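14 Jun 2021

Budget draft for the second cell went back to Kumudini this morning with the gripper line reopened. The Asine quote expires at the end of the month and I still cannot justify it on the data we have. Their parallel gripper is rated well past our payload and the fingers are too wide for the smaller punnets. Nenex has a narrower jaw for 2,000 less, but no force feedback below the motor controller, so we would be trusting current draw on soft fruit. Faraji thinks that is acceptable. I do not, at least for berries.

Spent the rest of the morning in simulation with the current finger model, overhead view, before anyone signs for metal. Pick from a bowl, strawberry only, wrapped confectionery left on the table as clutter. The deep bowl is the case that matters for the order, as wall clearance sets the maximum finger width.
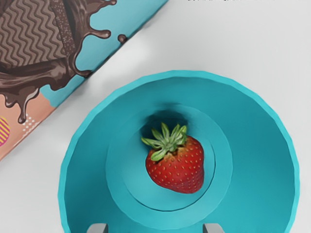
Strawberry in the well of the stepped teal bowl, fingertips at the lower edge, chocolate package upper left.

Ran 60 picks with the wide fingers and 60 with the narrow set. Have not gone through the contact logs yet. Two things to check: whether the inner ledge is in the collision mesh at the same radius as in the visual mesh, and what friction value Takeshi left on the fruit in April. The rim is coarse, which I can live with. The well is a different matter – a few millimeters there changes the purchase.

Sorin called at 2 about the Beltrán arm. Lead time is now 21 weeks, up from what we planned, so the arm has to be ordered before the gripper is settled. The flange pattern is common to both candidates, and an adapter plate is 209 in any case. Put the plate in the draft under spares.

Camera mount is still unpriced. Spyros wants it on the wrist, I want it fixed overhead. Left one line for either.

To do: contact logs, friction value, ask Asine for an extension and a loan unit, ask Graneo if their finger pads fit the Nenex jaw.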